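Home | Articles | Topics | Index | Search

Window tax in Hirnell

The Hirnell window tax was a local charge on household windows, collected in the town of Hirnell and the nearby parish of Dredberg. It is often blamed for the bricked-up openings in the older streets, though the evidence for this is thinner than guidebooks suggest.

The rules, as far as they survive, exempted any house with fewer than 8 windows. Larger houses paid by the opening. A single ledger, known as the Laing book, lists 601 households and is the source of nearly every figure quoted on the subject. It has no title page, and several leaves are missing.

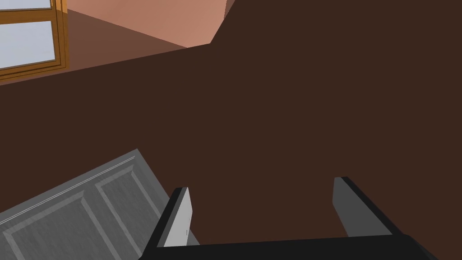 Popular accounts claim that 900 windows were blocked to avoid payment. The number first appears in a pamphlet by Magnus Sutherland, who gave no source for it. Later writers repeated it, sometimes as a yearly total. The ledger itself records 1,376 taxable openings and says nothing of blocked ones.

Natália Loureiro, who surveyed the town's brickwork, argued that many of the so-called blocked windows were built blind – set into the wall for symmetry and never glazed. Her survey covered only the main street, and its critics say she was too quick to treat matching mortar as proof. Neither side has tested the mortar.

Claims that the tax damaged public health rest on a sermon preached in Dredberg one August. The preacher complained of dark rooms and fevers but did not mention the tax by name.

The date of repeal is also disputed. The Denent edition of the town records gives two different years on facing pages.

See also: Hearth charges; Blind windows

Last updated: 21 Nov 2022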